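Section 4. Setting Up the Lecture Room for a Hybrid Public Seminar

Ragnvald Sundqvist, Events and Outreach Office
May 2022

4.1 Scope of this section

This section applies to all public lectures, panel discussions and research seminars held in the Deschamps Room and streamed to a remote audience through the Casow platform. It is intended for session chairs, graduate assistants and departmental staff who have been granted host rights. Small reading groups and thesis workshops that meet only in person are covered in Section 3.

The person named as host on the booking form is responsible for the steps below. The chair of the session may act as host only when the panel has two speakers or fewer. For larger panels, a separate host must be named at the time of booking.

4.2 Before the day of the event

1. Confirm that the booking form lists the full title of the talk, the name and affiliation of each speaker, and the name of the discussant, if any. Titles are copied from the form to the public calendar without editing.

2. Send each speaker the recording consent form. Completed forms must reach the Events and Outreach Office 14 days before the event. A speaker may consent to live streaming and decline recording; both boxes on the form must be marked.

3. Ask speakers whether their material includes interview excerpts, photographs of identifiable persons, or unpublished field notes. If it does, the host must select "Restricted replay" when creating the session.

4. Create the session in Casow under the department account. Do not use a personal account. Sessions created under a personal account cannot be transferred and will not appear in the series archive.

5. Set the registration limit. The room seats 60 people. In-person registration closes automatically at 50, and the remaining seats are held for speakers, guests and staff.

6. Request live captioning. For talks in a language other than English, or for panels with simultaneous interpretation, submit Form C together with the captioning request.

Note: Speakers joining from abroad should be given the start time in both local time and their own time zone. The calendar invitation does so only if the speaker's location has been entered in the profile.

4.3 Preparing the room

1. Collect the room key and the microphone case from the front office. Sign the log.

2. Switch on the wall panel to the left of the lectern and select "Seminar, Remote." Wait for the ceiling camera and the main screen to start before proceeding.

3. Place one table microphone between every two panelists. The lapel microphone is reserved for a speaker who intends to stand.

4. Connect the lectern computer to the wired network. The wireless network in the building is shared with the adjoining classrooms and is not to be used for streaming. 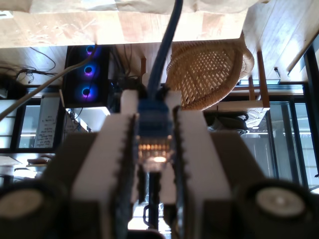 Figure 4-1. Blue Ethernet cable, connector end.

5. Insert the connector into the network port on the lectern until it clicks. Confirm that the network symbol on the computer shows a wired connection.

Caution: Do not unplug any other cable at the lectern. The door counter and the hearing loop share the same outlet box, and both must remain in service whenever the room is open to the public.

6. Sign in to Casow and open the session. Select "Start in rehearsal." Registered attendees cannot see or hear a session in rehearsal.

7. Test each microphone by name. If a remote speaker reports an echo, lower the room volume on the wall panel before changing any setting in Casow.

8. Load the slides from the shared folder. Video clips should be played from the lectern computer. Clips played from a speaker's own laptop are not captured in the stream.

4.4 Opening the session

1. Admit the remote audience 15 minutes before the published start time. The holding slide should show the title, the names of the speakers, and the name of the sponsoring program.

2. Begin recording only after the chair has announced that the session will be recorded. The announcement itself need not appear in the archived version.

3. Turn off participant cameras if the session is marked "Restricted replay."

Note: The Deremau Lecture follows its own order of proceedings. Hosts for that event will receive a separate sheet in September and should disregard steps 1 and 2 above.

4.5 Managing questions

Questions from the remote audience are submitted in writing through the Pokero panel, which opens within the Casow window. The host reads incoming questions and forwards them to the chair. The host does not answer on behalf of a speaker.

1. Open the Pokero panel at the start of the first presentation. Questions may be submitted at any time but are released to the chair only when the discussion begins.

2. Mark each question "Forward," "Hold" or "Decline." A declined question must be given a reason from the drop-down menu.

3. Alternate between the room and the remote audience as far as the number of questions permits.

4. Remove names before forwarding when the attendee has selected "Ask anonymously." Attendees at seminars on gender, migration or political violence frequently choose this option, and some do so for reasons of personal safety. Names must not be read aloud, confirmed or shared with the speaker afterward.

Caution: Closing the Pokero panel deletes all questions marked "Hold." Export the list first if the speaker has asked to reply in writing.

If the discussion is disrupted by abusive comments, select "Pause submissions" and inform the chair. Attendees who have been removed may not be readmitted during the same session. An incident report is to be filed by the following working day.

4.6 Closing the session

1. Stop the recording when the chair closes the discussion. Informal conversation after the close is not to be recorded.

2. Select "End for all." Leaving the session without ending it keeps the remote room open.

3. Return the microphones to the case, sign the log, and switch off the wall panel.

4. Review the draft captions for the names of persons, places and organizations. Corrections should be entered in the caption file, and the file saved under its original name.

For reuse of recordings in teaching, see Section 6.

Events and Outreach Office | Contact us | © 2022 All rights reserved | Back to top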